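Cup stacking demos by hand: policy keeps closing too early on a patterned sheet

Posted in Teaching and Teleop, September 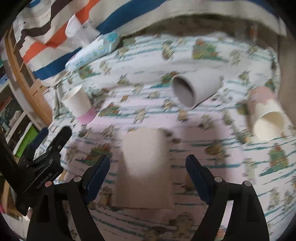
I'm collecting hand-held gripper demonstrations for a cup pick-and-nest task and I could use advice on what to throw out. The work surface is a bed, and I do everything with a gripper in each hand, no robot arm involved at recording time. There are four cups lying in different directions on a printed sheet with bears and green trees on it, and the jaws start wide open. I have 80 episodes so far. When I run the trained policy on the arm, it reaches toward the right cup most of the time but closes the fingers too early, before they are on both sides of the cup. On a plain gray table it does this much less. A lot of my images are blurred like this one because I move fast. Should I drop the blurred episodes, change the sheet, or record more? Total after filtering is 2,760 usable image-action pairs out of 3,129, if that matters. I downsample heavily.

zikgate_user

Roswitha Fuchs

I would not drop whole episodes for blur. Some blur in the approach is fine, and the policy will see blur on the arm too if it moves at a similar speed. What hurts is blur at the moment the fingers close, since that is where the image has to tell the policy how far the cup is from the pads.

Go through your episodes and look only at the last second before each close. If you can't tell by eye whether the cup is between the fingertips, the policy can't either. Re-record those. When you do, move at normal speed until the jaws are near the cup, then slow down. Don't stop completely. If you pause with the jaws open before every grasp, you get a lot of frames where nothing happens, and the arm may learn to hover there.

Two more things to check:

Timing. Your gripper width and your images may be out of step. I had an offset of 8 frames on a towel task at Hudholm and it looked exactly like what you describe, fingers closing on air. Plot the width over a few episodes and step through the images next to it. If the plot says the jaws are closing while the picture still shows them open, fix that before you record anything else.

Light. Better light lets you use a shorter exposure. A second lamp made more difference for me than any change in the training settings.

Keep the sheet, but add others. Record part of the set on something plain and part on a different print. With only one background you don't know what it is using to find the cups.

Under

Change the sheet. Patterned fabric is bad for this, everyone uses a plain mat.

beaulieu_lab

I agree with most of what Roswitha wrote and not with the mat advice, unless the arm will only ever work on a mat.

Look at how your cups are lying as well. A cup on its side can be taken across the body or with one finger inside the rim. If you did both without thinking about it, the policy has two different closing points for the same view and may settle on something between them. Pick one way and stick to it. We take them across the body, just behind the rim, every time. For nesting you also want the opening to end up facing the same direction in the gripper, so turn your wrist before the grasp and not after.

Soft bedding is another problem. The cup sinks or rolls when you press near it, and a person corrects for that without noticing. The arm won't unless the correction is in the data. Record a few episodes where the cup rolls away and you go after it, and keep those in the training set.

zikgate_user

Thanks. I plotted the width and there is an offset, smaller than 8 but it is there in every episode. I'll fix that and retrain on the same data first, then do new recordings with a second lamp. I also went back and found I was using both kinds of grasp, mostly finger-in-rim on the smaller cups.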